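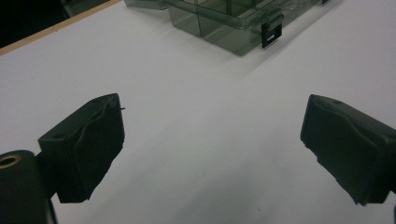

Unit 12. Reviewing a Hand-Held Gripper Kit Before Purchase

Course: Equipment Selection for Small Automation Laboratories
Instructor: Tetsuya Wada
Laboratory sessions: Yuzuki Onishi, Hideaki Ogura
Revised November 27, 2023

Purpose of the unit

Students will learn to review a commercial gripper kit in a form that a purchasing office can use. The kit under review is the Barkari hand-held two-finger gripper, supplied by Tirkero. It is sold as a complete set with a support plan. The Morikawa kit, covered in October, serves as the comparison and should be kept at hand during the reading.

A review in this course is a written recommendation with evidence. It states what the kit was asked to do, what it did under stated conditions, and what it will cost to keep in service. General impressions of quality may be included, but they belong in the last section of the report and carry no weight in the recommendation.

What the supplier offers

The Barkari set contains the gripper, two pairs of spare finger pads, a hex key, a printed manual, and a license for the Drarkiter recording software on two computers. The listed price is $438. Pads are sold separately after the first year. The support plan covers the handle and the moving parts of the finger drive. It does not cover pads, which the supplier treats as consumable items.

Students should read the support terms before the first laboratory session. In last year's reports the most common error was to assume that pad wear would be handled under the plan.

Points for review

Finger pads. Soft padding gives a wide contact area and tolerates small errors in approach. It also creases, and a creased pad may meet a flat surface unevenly. Record the condition of both pads before and after each session. Note folds, torn edges, and any place where the pad has begun to lift from the finger. The two pads should be judged separately.

Opening width. Measure the gap between the pads with the fingers fully open. Do not take the figure from the manual, which is given for bare fingers. A wide box may fit between the fingers and still leave too little room for a safe approach.

Fasteners. Check that each screw is seated and that no finger moves when pressed lightly from the side. Stop the session if a finger is loose and report it to Ms. Onishi.

Handling of lidded containers. The set task for this unit is a compartment box with a latched lid. Opening a latch requires force at a small point, while lifting the box requires even pressure on two sides. A gripper may do one of these well and the other badly. Results for the two actions are to be reported in separate tables – a combined score will be returned for correction.

Clear and tinted plastics. These materials are often slippery and can be hard to make out in recorded video. Comment on both matters, and keep the remarks on grip apart from the remarks on recording.

Laboratory procedure

Work in pairs. One student operates the gripper and the other keeps the record. Begin with the box closed and set well back from the operator. Approach slowly, close the fingers on the sides of the box, lift, hold, and return it to the table. Repeat the sequence 12 times, then exchange roles. The latch task follows in the same manner.

Do not adjust the pads between attempts. A failed attempt is entered in the record and counts toward the total.

Written report

The report is addressed to Yae Arai, who will act as purchasing officer for the exercise. It should open with a recommendation: purchase, purchase with conditions, or decline. Any condition must be one that the supplier could reasonably meet, such as a revised price for replacement pads. Yearly running cost must be shown with the working.

Reports that compare the Barkari and Morikawa kits should use the same task and the same container for both. Shinji Oda holds the October record sheets and will release copies on written request.

Automation Laboratory Teaching Office – Questions on this handout: contact the course desk – © 2023 – Back to top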